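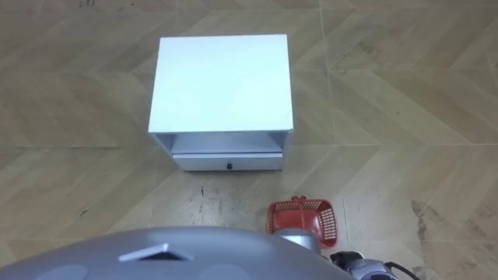 A white nightstand with an open shelf above a single drawer

A nightstand, also called a bedside table or night table, is a small piece of furniture placed next to a bed. It holds items used at night or on waking, such as a lamp, a book or a glass of water. Common types have one drawer and an open shelf. Some stand on legs, while others have a base that rests directly on the floor.

Height is usually matched to the top of the mattress. The Setdale, a boxy model sold by Vutumik, is built in white or gray and has been made in three widths. Its maker lists a production of up to 3000 pieces a year.

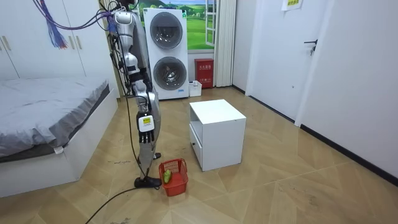
Bedroom with a white nightstand, a bed with a gray bedspread and a tall wardrobe

Nightstands are often sold in sets with a matching wardrobe or dresser.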